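Larinberg Checklist
A catalogue of the Drostano action figures, with their accessories, packaging and release notes

README, last revised 6/11/19

Hello, and thank you for downloading this. If you have come here because you bought a box of mixed figures at a boot fair and want to know which rifle goes with which soldier, you are very much among friends, and you can skip straight to the part called "Finding your figure". Everybody else may want to put the kettle on, as I do go on a bit.

What this is

The Larinberg Checklist is a set of plain tables covering the collectible figures that Enriquez made from the Drostano games. It covers the main line, the smaller Grindard sub-line (the one with the monsters), the boxed sets, the shop exclusives and the convention pieces. There are 1,452 rows in the main table at the moment. A row is one version of one figure in one kind of packaging, so a single character can take up a whole screen if Enriquez kept repainting him, and with Captain Orrel they certainly did.

I started it for my own shelves and it grew. The name comes from Larinberg, the snowed-in town in the second game, which is still my favourite level in anything.

What is in the folder

figures.csv – the main table, one row for each version
accessories.csv – weapons, helmets, stands and loose bits, linked to the figures by number
packaging.csv – card backs, window boxes and mailer boxes, with the languages printed on them
waves.csv – the order in which things came out, as far as we can tell
sources.txt – where each piece of information came from
changes.txt – what was altered and when

All the tables are saved as UTF-8 with commas between the columns. Some spreadsheet programs will try to turn the figure numbers into dates when you open the file, and this is maddening, so please import those columns as text. I have lost an evening to it more than once.

The columns in figures.csv

number – our own number for the version. It never changes and is never used again, even if a row is taken out.
character – the name as it is spelt on the packaging. Where the game spells it differently, the game's spelling is in the notes.
line – Main, Grindard, Boxed, Shop or Convention.
wave – the wave it came out with, or blank.
height – in centimetres, measured from the sole of the foot to the top of the head, without the hat.
paint – a few words on what sets this version apart from its brothers and sisters.
country – where it was sold, going by the packaging.
seen – yes if one of us has had the figure in our hands, no if we are relying on a catalogue or on somebody's word.
notes – everything that would not fit anywhere else.

Please do look at the "seen" column before you quote us in an argument. Of all the rows, 876 are marked yes. The rest are mostly foreign packaging versions that I would dearly love to handle one day, and a good few exclusives that cost more than my car.
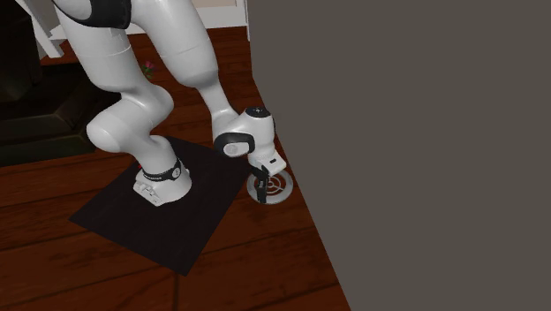 Fig. 1: White arm looped over a black mat, on a reddish-brown wood floor (computer render).

Finding your figure

Look under the left foot first. Main line figures have a short code moulded into the sole, and if you search for that code in the notes column you will usually land on the right character straight away. Early figures have the code on the back of the thigh, under the holster, and you may need a lamp and some patience to read it.

Grindard figures have no code at all. For those, go by the jaw. The first issue has a jaw that opens and the later ones have a jaw that is fixed shut, and after that it is a matter of comparing the colour of the claws with the paint column. I have tried to use ordinary colour words throughout, so you will find "mustard" and "dirty cream" and nothing more technical. If your claws have faded in a sunny window you may well end up a row or two out, and I am sorry about that.

Loose weapons are best looked up in accessories.csv by length. Bear in mind that the long rifle was packed with a great many figures over the years and the only difference between them is the sling. People get quite heated about the sling. I have recorded what I know and left the rest blank.

How the information was gathered

Most of it comes from my own collection and from figures lent or shown to me by other collectors. The heights were all taken with the same steel rule, standing the figure against a tiled wall. Lucrezia Ruggiero looked after everything to do with the Italian packaging and typed up the card backs word for word, misprints included, and I can't thank her enough. She also spotted that two of the boxed sets I had listed separately were the same set with a different sticker, and was very kind about it.

Shop catalogues were used to fill in release order. They are not always to be trusted, as they were often printed before the figures were finished, and more than one figure shown in them never reached a shelf. Those are left out of the main table. If I ever have good evidence that one exists beyond a prototype, it will go in with a full note.

Known gaps and wobbles

There are 54 rows with no wave given. I would sooner leave them blank than guess.

Convention pieces are thin on detail. The hand-numbered Larinberg Sentry was sold in a run of 100, and the checklist gives it one row, with no attempt to track the individual pieces or who has them. Please don't send me names and addresses of owners. I won't add them, and they have no business being in a public file.

Prices are not included and are not going to be. They were out of date before I had finished typing them, and it made people cross.

Bootlegs are not included either, although I have a soft spot for them. Some of the notes will tell you how to tell a genuine head from a copied one, usually by the neck joint.

The country column for the boxed sets was filled in by two people working to slightly different rules. I have been tidying it since January and have got as far as the vehicles.

Using it

You are welcome to copy the tables, print them, turn them into a website or a phone app, or cut them up for your own want list. All I ask is that you mention the Larinberg Checklist somewhere and that you don't charge people for the bare tables. The character names and the games belong to their owners, and this is a hobby project with no tie to any of them.

Sending corrections

Corrections are the best post I get. Please send one figure to a message, give our number if there is one, and tell me whether you have the figure in front of you. A clear photo of the sole of the foot is worth a page of writing. If you have packaging, a photo of the back of the card is lovely too, especially along the bottom edge where the small print is.

I answer everything in the end, though it can take me a few weeks when there is a new wave out and I'm busy opening boxes like the rest of you. Changes go into the next release, with your name in changes.txt if you would like it there, so do say how you want it spelt.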